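Brokach reading light, one month in

I read in bed every night, and I've killed three clip-on lights in two years. The Brokach is the first one I'd buy again tomorrow! My friend Janelle Fajardo had been going on about hers since summer, so I finally gave in and ordered one.

The clamp is the best part. It grips a thick hardcover without denting the boards, and it's gentle enough for a floppy paperback (my copy of a 400-page mystery came through with no marks at all). The neck stays where you bend it, even when you turn over and drag the whole book with you. 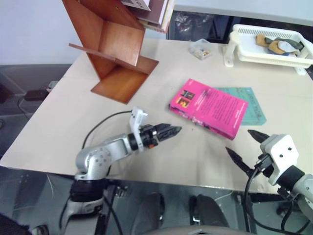 Light and battery

There are three warmth settings and I've only ever used the lowest, a soft amber that lets my husband sleep. The beam covers both pages right out to the corners. I got 19 hours from the first charge, reading an hour or so a night, and it went from empty to full while I made dinner and cleaned up.

Two small gripes: the power button is on the back, where my thumb keeps finding it, and the charging cord is short enough that the light has to sit on the floor by my outlet. I'm still ordering a second one for my sister in December.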